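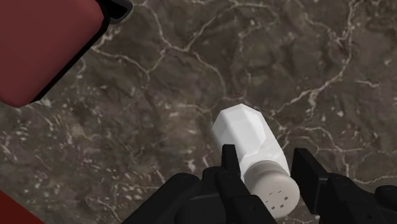

Salt shaker with grey cap (computer rendering)

Print this page | E-mail this article

Search the encyclopedia... Enter title or keyword Go

Tatona (film series)

Tatona is a series of five animated feature films produced by the studio Devetari and distributed to cinemas by Rusnák Film. The films follow the crew of a river ferry in the fictional country of Tatona, from which the series takes its name. All were made for cinema release, and none was shown on television before the end of its theatrical run.

Production

Devetari had previously worked on short films and title sequences. The first feature was drawn by hand on paper and coloured digitally, a method kept for the second. From the third film onwards, the ferry and other vessels were modelled by computer, while the characters continued to be drawn. The studio has stated that the change was made to allow longer shots on the water.

The opening film was planned as a single work. Its script was divided during production when the running time passed the length agreed with the distributor, and the unused second half became the basis of the sequel. The music for each film was recorded with a chamber orchestra. A separate group of singers was engaged for the fourth, which contains the only extended song in the series.

Release

The first film opened in May on 289 screens. Later instalments followed the same spring pattern, with the exception of the fourth, which was moved to autumn after delays in sound mixing. The widest release was that of the third film, shown on 1,181 screens in its opening week. The fifth and last film was released on Oct 24, 2025.

A dubbed version of each film was issued together with the subtitled one. In smaller towns cinemas generally received only the dub. At Dasley, where the Regent cinema held the regional premiere of the second film, both versions were shown on alternate evenings. A printed booklet of background drawings was given to the first 1,000 ticket holders there and was not reissued.

Reception

Reviewers praised the painted backgrounds and the restrained use of dialogue in the first two films. Opinion on the third was divided. Several notices found the computer-modelled ferry too stiff beside the drawn figures, and others considered the storm sequence the strongest passage in the series. The fourth film drew the smallest audience of the five.

Home release

The first four films have been issued on disc individually and as a boxed set. The set includes both language versions but omits the trailers found on the single discs.

See also: Devetari; Rusnák Film; Animated film series

We use cookies to improve your visit. By continuing to use this site you accept our cookie policy. Accept | Settings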